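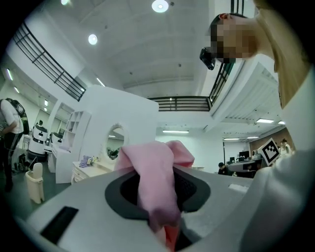 SPEAKER NOTES — Going, Going, Still Here: Buying Used Furniture at Country Auctions
Clunton Adult Evening Program, February, 7 p.m.

Slide 1. Title
Wait for the radiator to finish. It knocks at the start of every talk and then settles.
Say hello. Ask who has been to an auction. Ask who came home with something they went for. Fewer hands. Move on.

Slide 2. Why I do this
I bought my first lot at the Clunton salesroom while trying to wave to a neighbor. (PAUSE.) It was a box of drawer pulls. I have since bought three dressers to put them on, and they fit none of them.
My qualifications end there. I'm not a dealer. I have a small house, and it has been getting smaller.

Slide 3. How the catalog talks
Read these out in the auctioneer voice, but only if the room feels friendly.
"With age" means it's broken.
"In the style of" means somebody had a picture of one.
"Some losses" means bring a bag for the pieces.
"Dated 1558" means there are numbers carved on it.
Tell the chest story now. Lot 186, heavy oak, 1558 cut into the front in very confident figures. Two of us wanted it badly until a woman in the back row asked why it had Phillips screws. I still bid. I was the underbidder, and I'd like that on my record as good judgment.

Slide 4. The viewing
Go to it. The whole talk could be this slide.
Pull every drawer all the way out and look at the back of it. Backs and undersides are where makers relaxed.
Sit in chairs. Rock them side to side as well as front to back, since a loose joint often only complains in one direction.
Smell the inside. Smoke and mothballs both outlast the warranty you don't have.
Bring a tape measure. Measure the piece, then your front door, then the turn on the stairs. I did the first two with a wardrobe. It lived on my landing until spring and we hung coats on it.

Slide 5. Money
The hammer price is the start of the price. Buyer's premium goes on top, then tax, then the van.
My van is always Kawaguchi Haulage, two streets over from the salesroom. They charge by the half day and are very nice about what I've bought, in a way I have learned to read.
Write your limit on your hand. The most I've seen anyone go past theirs was by $3000, over a sideboard, against a husband and wife. They turned out to be bidding from opposite ends of the room for the same house.
(If no laugh, go straight to slide 6. If laugh, have some water.)

Slide 6. Living with it
People ask me how you mix old and new. You put them in the same room and stop apologizing. Curvy legs next to wheels on a base is fine. A dressing table doesn't know what decade it's in, and an office chair has never cared.
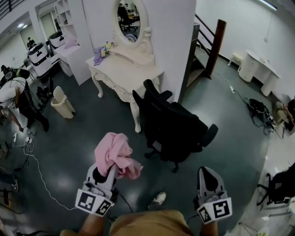

Slide 6: Cream-white vanity with oval mirror and curved legs; black mesh office chair for company.

Points to make while this is up:
Vanities are good value at the moment because few people get dressed sitting down. They make decent small desks if your knees clear the drawer. Sit at it before you bid. Take a book and pretend to work.
Mirrors: check the fixings before anything else. Spotting on old glass is fine and I rather like it. I look better spotted.
Painted pieces: ask what's under the paint. Sometimes it's walnut. More often it's another paint. With old layers, test for lead before you sand, and I mean that one with a straight face.

Slide 7. Where else to look
School clear-outs. Church halls. Dance studios when they close — Jindance sold off its entire waiting room in one morning, and I got a bench that still has somebody's times table in ballpoint on the underside.
Office closures are best for chairs and filing cabinets. Try every lever on the chair. If one comes off in your hand, put it back and look thoughtful.
Online: the Eris listings site is fine if the seller will send a photo of the back. If they won't, the back has something to say.

Slide 8. Selling it again
You will. Keep the receipt taped inside a drawer along with a note of anything you fixed. The next owner will think you were organized.
Expect some 3 months between deciding to sell and finding a sale that wants it. Brown furniture goes slower. Anything with a bar inside goes fast, for reasons I leave to the room.

Slide 9. Questions
They always ask about woodworm. Answer: little round holes with pale fresh dust means live ones, keep it out of the house until treated. Holes with no dust are usually old, but watch it for a summer.
They always ask what my best buy was. Say the bench.
If someone asks about the drawer pulls, there's a box of them on the table by the door. Take as many as you like. Please.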